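Three weeks with the Galia hand-held gripper kit

So I finally caved and ordered the Galia. If you missed my last post, it's a gripper you carry around by hand, with a camera on it, and you use it to record yourself doing little jobs so a robot arm can learn from them later. Mine came from Vamex, the shop over in Rosville, and it took 11 days to show up.

The starter kit is $800. There's a bigger bundle for $1900 with a second gripper and a hard case, and I looked at it for way too long before being sensible (my credit card says thanks!).

Setup was easier than I expected. The fingers screw on, you run a short calibration, and you're off. The booklet is pretty thin on that calibration part, so give yourself an evening. I started with pick and place, same as everybody, mostly small soft stuff going into a tray.
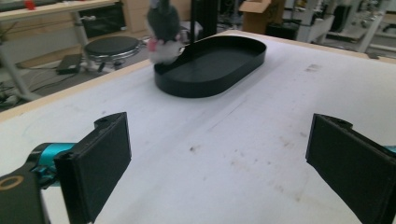 Mouse and tray, from the gripper's point of view.

I did 80 takes of that kind of thing in one sitting and my wrist let me know about it the next morning. It's not super heavy, but the weight sits out front and you feel it after a while. A strap would help a lot, come on Galia!

What I like: the trigger is smooth, the files copy over fast, and the wide view catches nearly everything on the table. What I don't like: the charging port is in a silly spot, right under your palm, so no recording while it's plugged in.

I also tried the Dunbar one back in November. It's cheaper, but the trigger felt mushy and I sent it back. The Galia is staying. Next up is folding dish towels, and I have a feeling those are going to be a pain.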